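We use cookies to keep your basket working and to see which pages people read. Accept all | Manage preferences

Godum Club Bench – two-arm kit for schools and student teams

Product code GB-56. Supplied part-built. Lead time 30 working days.

The Godum Club Bench is a pair of arms on a shared rail, sold to clubs that have outgrown line-following buggies and would like to be humbled by laundry. It was drawn up with the Puvuto student team, who entered the Josto folding contest with an early one and came home with a certificate for attendance.

In the box: two arms with grippers, wrist cameras, rail and carriages, cable tray, controller boards, a bag of spare gripper pads and a printed manual. The manual is good up to chapter 3. After that it was written in December, in a hurry, and we recommend the online version.

Not in the box: clothes. Every club has a lost property cupboard.

Assembly takes an afternoon with two patient people, or a whole term with twelve keen ones. Please fit the cables before the arms – Wouters, who make the rail, have asked us to put this in writing.
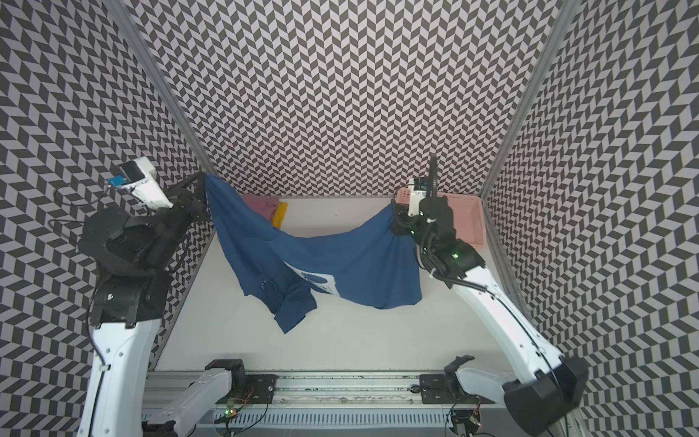
Annelies Dewulf

T-shirts are where most teams start. Getting hold of both shoulders is the first exercise in the course notes, and the one students expect to finish before lunch. A sagging middle is normal at this stage. Patterned walls are optional, and so is the basket, though ours gets plenty of use.

Spare pads are sold in pairs. The pads are rated for 4000 grips – order early if your club meets more than once a week. For school quotes, ask for Kiri Pomare.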